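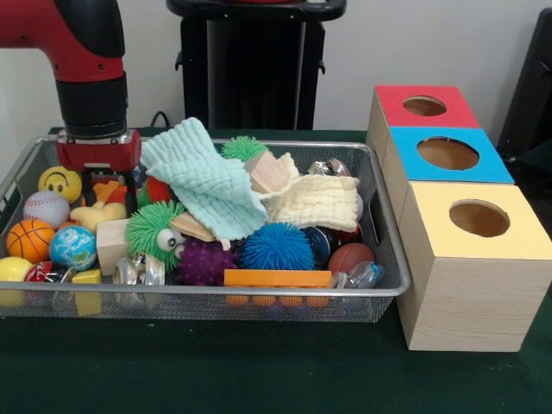
One reader wrote in to ask whether mesh is hard on small fingers, and whether the thing tips when a kid leans on it. No on both counts, after two months with the Bultham wire basket.

2 min read

The rim is rounded and the mesh is fine enough that small blocks stay in.

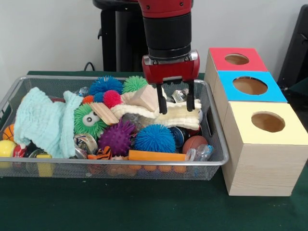 Spiky balls are the worst for lint, and a shake over the sink clears most of it. I paid $40 at Jimau in Stultport, a bit high. A lid would help.

8 out of 10.

We use cookies to improve your visit. Accept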